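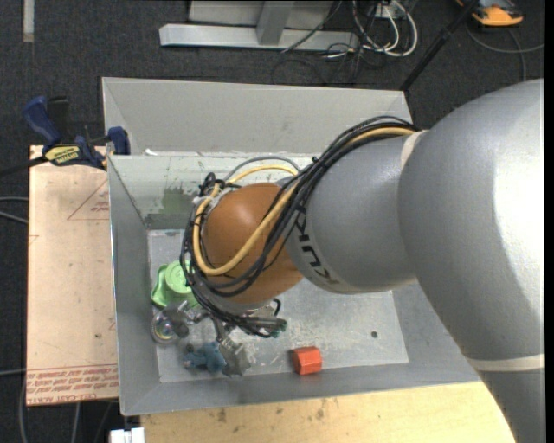

More metal bins and fewer cardboard boxes, please, was one borrower's comment in the book by the door in March, and it pretty much set our plan for the period. We are very happy to report to the Šimkus Fund that the change is well under way!

Pundville Loose Parts Library: second progress report

What we have done

When we wrote last, most of the collection was still in cardboard, and the boxes at the bottom of each stack had gone soft. Your grant has paid for open grey metal bins and a run of Udeck shelving along the long wall of the Grilen building. The shelving went up in April. The bins came in two deliveries, the second later than promised, so for a fortnight we had half the plastics in their new home and half on the floor under the window.

The collection now stands at 2914 pieces, all checked, wiped and entered in the list. We turned away a fair amount as well (anything cracked, anything with a sharp edge, and a whole sack of lids that smelled of paint).

How the bins are filled

We started off sorting by material. It was tidy, and it was dull. Children took the first three things they saw and left. In May we tried mixed bins, with only a few pieces in each and nothing alike, and the difference was lovely to watch. A bright green plastic piece with a raised round middle can share a bin with a round clear one that shows yellow and purple as it catches the light, a lumpy blue thing and a red-orange block with slanting sides. We don't know what half of these were made for and we've stopped trying to find out. The list simply gives colour, rough shape and bin number.

Keeping each bin sparse matters more than we expected. If the bottom is covered, people rummage; if there's floor showing, they pick things up one at a time and look at them properly. We would like to hold to this even as the collection grows, and it does mean more bins than we first costed.

Borrowing

There were 316 loans in the period, compared with 264 in the one before. A loan is one bin, however many pieces are in it. We now lend to 14 schools and nurseries, and several of them keep a bin for the full four weeks and then ask for the same one again. Returns are good. Small blocks go missing most often, and we have stopped chasing them by phone.

What has not gone so well

The labels. We used paper ones under clear tape and they lift at the corners after a couple of trips. We have a few stamped tags on trial and they look promising, though they take an age to make. The bins also ring like a bell on the hard floor, and we have had a polite request from the room next door about it. Rubber feet are on order.

Money

Shelving came in under budget and bins slightly over. The small balance is set aside for the tags and feet.

Next

Repack the remaining cardboard before July
Finish the tags for the lower shelves
Put together bins of larger pieces for the nurseries
Open one evening a month until 7.30 pm, as borrowers have been asking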